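Birker Street break room and supply corner - workplace inspection
Checked by: Marek Rusnák
Room contact: Covadonga Herrero
Date: May 12, 2020
Form 3146, with comments

Marked as OK, NOT OK or UNSURE. I've used UNSURE a fair bit. The last form for this room had every box ticked OK in the same pen stroke, and I don't believe anyone who finds a whole room perfect.

FLOORS AND WALKWAYS

1. Walkway clear from door to counter - NOT OK
Open cardboard box on the floor to the left of the cabinet, flaps up. I was told it would be "gone by lunch". I've been told that about boxes before. Either unpack it or put it in the storeroom.

2. Floor dry, no loose mats - OK

3. Trolleys and side tables stable - OK
Gave the dark one with the brown tray a push and it stayed put. The tray isn't fastened to anything, so please don't load it up.

CABINET

4. Cabinet stands level - UNSURE
Igor Šimek says it was shimmed when the floor was redone. I could find one shim. It may be level by luck.

5. Anti-tip stop fitted (only one drawer opens at a time) - UNSURE
The Jostholm sheet says the stop is standard on this model. The sheet also shows a different handle from ours, so I'm not sure it's even the right sheet. With the bottom drawer out all the way the upper one stayed shut, but I didn't yank on it. Matěj Tóth to test it properly with weight in both drawers.

6. Drawers closed when not in use - NOT OK
Bottom drawer fully out and not a thing in it. At that height it will take someone across the shin. The reminder sticker we paid for has made no difference that I can see, and I wouldn't order more.

7. Top of cabinet kept clear - NOT OK
Bag of chips, a white bowl and a bottle of water. The label on the form says "clear", and three items isn't clear. The bottle bothers me most, standing at the back with the cables for the counter running behind. There are two drawers and a shelf in this thing, and people still use the lid.

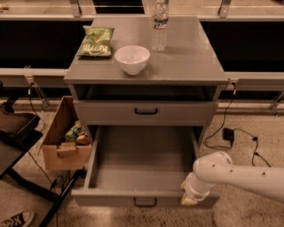 COUNTER AND CABLES

8. Cables clipped and off the floor - NOT OK
Clips on the rail are holding. Chun-hung Tse wants to switch to the Clumatier adhesive type to save some money. I'd want to see those last a summer before we pull out anything that works.

9. Brackets at back of counter tight - OK
Checked by hand, both sides. No torque figure supplied, so "tight" is my opinion.

10. Space under counter free of storage - OK
First time in a while. I'll look again unannounced.

FOOD AND DISHES

11. Snacks stored in the cupboard or a sealed tub - NOT OK
See 7 for the chips, and there's another green snack package in the cardboard box. The Grasso pest people charge by the visit, and they've been out over 6 times. I'm not convinced their traps do much, but leaving food in open cardboard certainly won't help.

12. Dishes returned to the kitchen - NOT OK
One bowl, ceramic. If it gets knocked off the cabinet there'll be pieces in that open drawer and on the floor.

ACTIONS

Box out of the walkway: Covadonga, today.
Bowl, chips and bottle off the cabinet: whoever owns them.
Anti-tip test: Matěj, 8 kg in each drawer, result written down this time.
Correct Jostholm sheet: Igor to find it or say it's lost.
Re-inspection in June. Items 5, 6 and 7 stay open until I've looked at them myself - an email saying "done" doesn't count.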